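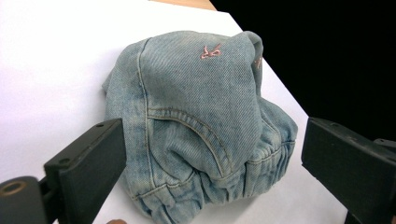
Vy Từ says skip the first page if you've already mixed a tub before, and fair enough, but read the caution anyway.

Section 2 — Setting up the Allwood shaker and mixing your first serving

1. Take the lid, cup and mixing disk apart. Wash all of it in warm soapy water. Rinse twice, new plastic smells.

2. Fill the cup with 8 oz cold water or milk. Liquid first, always. Powder first gets you a plug in the bottom that wont move.

3. Dig out the scoop. It's usually sunk in the powder, sometimes right at the bottom. One level scoop, scraped flat against the tub lip — not packed down.

CAUTION: Contains milk and soy. Pregnant, nursing, on medication — ask your doctor before starting.

4. Disk in, lid on, turn till it clicks. No click, no shaking. 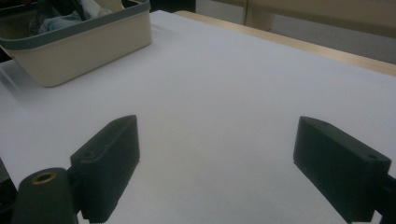

5. Shake 60 seconds. Let it sit for around 2 minutes so the foam drops. Drink.

NOTE: Oat blend (the Wistley one) is thicker. Add a splash more liquid, shake again.

6. Rinse the cup right away. Dried powder under the seal is the main reason for leaks. Pull the seal ring out once a week and wash it seperately.

CAUTION: Never put hot liquid in a closed shaker. Pressure builds up, lid can pop.

7. Close the tub tight, keep it in a dry cupboard. Not the fridge. Clumps that break up with a fork are fine, a sour smell is not — throw it out.
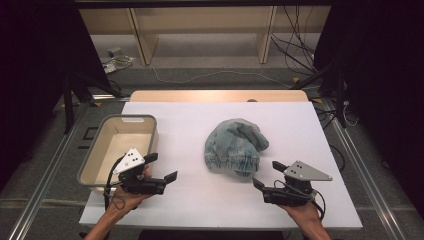

Định Hoàng asked whether the scoop from the old Zetisau tub still works with this one. No. Different size, use the one in the tub.

Comments

Vy Từ: Seal ring tip fixed my leak, thanks. Had it in upside down since September.

oatsandmiles: does almond milk count as milk for step 2

Định Hoàng: I use almond, comes out fine, a bit thin. Less than 8 oz if you like it thick

oatsandmiles: ok will try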